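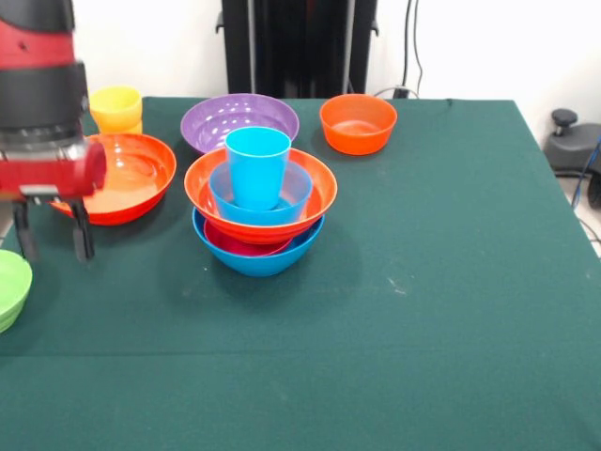 ## 공유 주방 겨울맞이 점검표 (11월)

점검 장소: 테담(Tedham) 공유 주방 2층
점검자: Fengying Tang
점검 시작: 오후 4시

올해도 어김없이 난방을 켜는 계절이 왔네요. 여름 내내 창문을 열어 두고 지내다가 문을 꼭꼭 닫고 요리하게 되면 평소에 안 보이던 것들이 슬슬 말썽을 부리지요. 그래서 이번에는 가스와 환기 쪽을 조금 더 꼼꼼히 보았습니다. 글이 길어졌는데 차 한잔하시면서 천천히 읽어 주세요.

### 1. 가스와 화기

- [x] 중간 밸브 잠김 상태
- [x] 호스 연결부 비눗물 검사: 거품 없음
- [ ] 왼쪽 화구 점화

**의견:** 왼쪽 화구가 세 번쯤 돌려야 불이 붙습니다. 아데크(Adeck) 기사님께 전화를 드렸더니 점화 플러그에 국물이 넘쳐 굳었을 수 있다고 하시네요. 마른 칫솔로 살살 닦아 보았는데 조금 나아진 듯하면서도 아직 시원치 않습니다. 기사님이 다녀가실 때까지는 오른쪽 화구를 써 주시면 고맙겠습니다.

### 2. 환기와 경보기

- [x] 후드 필터 세척
- [x] 일산화탄소 경보기 시험 버튼
- [ ] 창가 환풍구 덮개

**의견:** 필터는 뜨거운 물에 베이킹소다를 풀어 한참 담가 두었더니 속이 다 후련하게 깨끗해졌어요! 경보기 소리도 우렁차서 옆방에서 깜짝 놀라 뛰어나오셨답니다(죄송했습니다). 환풍구 덮개는 나사 하나가 헛돌아서 렌(Ren) 철물점에 같은 규격을 부탁해 두었습니다.

### 3. 전기

- [x] 누전 차단기 시험
- [x] 냉장고 뒤 먼지 제거
- [ ] 멀티탭 교체

**의견:** 싱크대 옆 멀티탭은 꽂는 자리 하나가 누렇게 변색되어 있어서 바로 빼 두었습니다. 전기 주전자와 밥솥을 한꺼번에 꽂지 말아 달라는 말씀은 작년에도 드렸지만, 바쁘면 깜빡하기 쉬우니 한 번 더 적어 둡니다. 이번 달 계량기 숫자는 3567입니다.

### 4. 소화기와 대피로

- [x] 소화기 압력 바늘 초록색 구간
- [x] 비상구 앞 통로 폭 80cm 확보
- [ ] 소화 담요 위치 표시

**의견:** 소화기는 관리번호 964번, 스티스토(Stisto) 제품이고 안전핀과 봉인도 그대로입니다. 통로에 쌀 포대가 나와 있길래 창고로 옮겼는데, 찾으시던 분은 선반 맨 아래 칸을 봐 주세요. 담요는 벽에 잘 걸려 있지만 처음 오신 분은 못 찾으실 것 같아 표지를 새로 뽑아 붙이려고 합니다.

### 5. 바닥과 물기

- [x] 배수구 거름망
- [x] 미끄럼 방지 매트

**의견:** 매트 모서리가 살짝 말려 올라와서 뒤집어 눌러 놓았습니다. 하룻밤 지나도 펴지지 않으면 양면테이프를 써 볼게요.

남은 항목은 부품이 오는 대로 다시 보고 이 점검표에 이어서 적겠습니다. 혹시 가스 냄새가 난다 싶으면 스위치는 건드리지 마시고, 밸브를 잠그고 창문부터 활짝 열어 주세요.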